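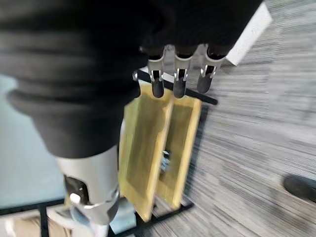
Okay, hi everybody, I'm Jade, and I've got the slot before coffee so I'll keep moving. (Wait for the door to close.)

So, October. We had the hand on the rack job at Holroyd, picking frames out and putting them back, over and over. Lionel wrote the pick routine and I looked after the wrist. Everything was going great, and then on a Wednesday the grip didn't let go! The program said open, the log said open, and the fingers stayed shut while the arm started to lift.

Pause here. Ask who's had this happen. (There's always a few hands.)

What should have stopped it was the force limit. Ours did trip, but it took two seconds, and two seconds is a very long time when you're standing next to it. Dennis hit the stop button before the software did anything useful. He's fine, the rack got bent, I had a large cup of tea.

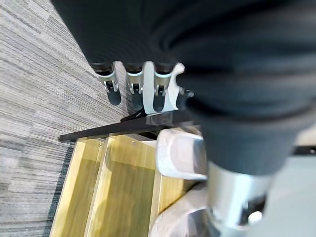

Fingers over the rack, seen from the wrist

The cause: a cable. One of the tendon cables had started to fray inside the sleeve, right where you can't see it without taking the padding off, and it jammed in its guide. We'd been checking the cables every 500 cycles, but only from the outside. Don't do that! Lorraine pulled the log apart and found the motor current creeping up for seven runs before the jam, and we had no alarm on it.

Slow down for this bit, people write it down. We now take the sleeve off at every check. There's an alarm on motor current. And the arm can't lift until the finger sensors agree that the hand is open, whatever the program thinks.

Ehsan is going to show the current plot next, so hand him the clicker. Questions after his part.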